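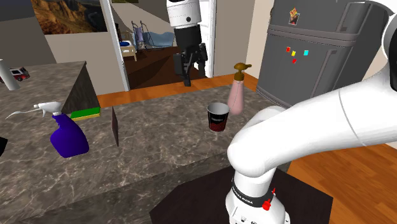 Fig. 1. Kitchen interior, computer-rendered.

Do food waste diaries tell us anything?
Project report, group 4
Macarena Carrasco, Leif Bach, Princess Tan
Supervisor: Vilhjálmur Thoroddsen

1. Background

The claim we set out to check is one that gets repeated in leaflets and council newsletters: that households which write down what they throw away end up throwing away less. We found it stated many times and tested very seldom. The Chauhan leaflet, which went to 500 homes on the estate, gives it as plain fact with no source at all.

2. What we did

We asked for households willing to keep a diary through August and got 90. Half were given a printed diary and a kitchen scale. The other half got only the scale and were asked to weigh the food bin before emptying it. Both groups sent us their weekly totals.

Leif wanted a third group with neither. We could not think how to measure their bins without telling them, so that idea was dropped. It should probably have been kept in some form.

3. Results

By the last week only 30 of the diaries were still being filled in. The ones that stopped did not stop at random. They were mostly larger families, and their early totals were among the highest. If we compare only the people who finished, the diary looks like a great success. If we put everyone back in, using whatever weeks we have, the gap between the groups nearly goes away.

We also received 235 separate entries marked "leftovers" with no weight given. We left these out. Another group might have guessed at them and got a different answer, which says something about how firm any of this is.

4. Problems

People round down. Several told us they had poured milk or soup into the sink and not written it down because it "wasn't in the bin". August is also an odd month, with families away and barbecues for those who stayed.

Poul Egilsson, who read our draft, thought we were too hard on the method. He may be right that a diary helps some people. Our numbers cannot show it, and we doubt the leaflet's authors have better ones.

5. Next steps

Weigh the bins at collection, over a full year, and leave the diaries out of it.

Handed in 3rd January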